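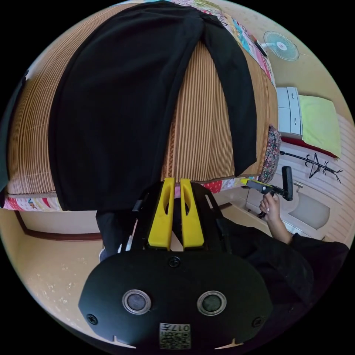
Black trousers laid flat on a slatted sleeping mat.

Trirkum Home Skills
Progress report to the Pullomer Fund
Period ending 15 June 2020
Prepared by Rosângela Guimarães, project lead

1. Where we are

The clothes care part of the project is now running in full. When we last reported, in November, we had the room, the beds and half of the clothing, and we had not yet settled the order of the sessions. All of that is done. The laundry and ironing parts are behind, and the reasons are given in section 5.

The grant for this period was £3,711. We have spent it on bedding, clothing, hangers, storage boxes and travel for participants. A short breakdown is in section 6.

2. What the sessions cover

Each session takes one kind of garment and stays with it. We began with towels and pillowcases, moved to T-shirts and jumpers, and have been on trousers for the last part of the period. Shirts with collars come next.

People work on a bed instead of a table. Most of those who come to us live in one room or a shared house and do their folding on the bed at home, so it made little sense to teach it on a large worktop they do not have. It also means that long garments hang over the side if they are not placed well, and learning to deal with that is part of the work.

For trousers, the steps we now teach are as follows.

Lay the trousers flat on the bed with the waist at the far side and the hems towards you. Spread the legs apart and smooth each one from the top down. Check the pockets. Bring one leg across on to the other so that the side seams meet. Pull up any hem that is hanging over the edge. Fold the hems to the waist, then fold once or twice more, depending on the size of the drawer.

Trousers with a crease are done differently and we keep them for a separate session. Plain trousers without a crease are easier to start on, and we have bought mostly those.

3. What we have learned about the garments

Plain black trousers have turned out to be harder than we thought. The seams do not show up well, and people lose track of which edge they are holding. On the first few tries the two legs were often brought together with one seam well inside the other, and the finished fold was crooked. Spreading the legs wide at the start helps, as there is then a clear gap between them. A pale cover underneath would help more, and we are trying one on the second bed.

Wide legs need more room than narrow ones. On a single bed there is little spare space and the hem nearest the edge tends to slip off. We now ask people to start further back than feels natural.

Smooth cloth slides when stacked. A pile of six pairs will stand up if the waistbands are turned alternate ways – five is safer.

4. The beds and mats

Both beds have slatted sleeping mats on them. We chose these over a quilt or a sheet after trying all three. A quilt is too soft and the trousers sink into it. A sheet moves with the garment when it is smoothed. The mats stay put and give a firm surface, and the narrow strips serve as a rough guide for keeping a fold straight.

They have two faults. Small bits of fluff collect between the strips and have to be brushed out at the end of the day. The edges also wear where people lean on them. The mat on the first bed will need replacing before the end of the year. The mats came from Heinonen, who have agreed to hold the price for the next order.

5. Delays

Ironing was due to start this spring. The room has only one socket near the window and we do not want a lead across the floor. The landlord has agreed to fit a second one but has given no date. Until then we have put the extra hours into folding and storage.

The laundry visits depended on the use of the machines at Cusurico, and these have been closed to outside groups. We have asked again and will write to the Fund separately when we have an answer. If it is no, we would like to move that part of the budget to a second set of clothing.

6. Spending

Clothing, second-hand, mixed sizes: £2,000
Bedding, mats and covers: £900
Hangers and storage boxes: £411
Travel for participants: £400
Total: £3,711

The target of 60 sessions for the year still stands. We expect to reach it if the ironing sessions can start by autumn. If they cannot, we will fill the places with further folding and wardrobe sessions, and the total will be made up in that way.

The stock of clothing stands at 100 items, all washed, labelled inside the waistband or collar, and boxed by type. Four items were too worn to use and have gone for rags.

7. Next period

We plan to do the following:
Finish trousers, including those with a crease.
Start shirts and blouses.
Replace the mat on the first bed.
Decide on the pale cover after a full month of use.
Print the trouser steps on a card people can take home.

The card is drafted. Two participants have read it and both asked for fewer words, so it is being cut down. A copy will be sent with the next report.

We would be glad of a decision on the laundry budget before the shirts begin, as the extra clothing would be mostly shirts.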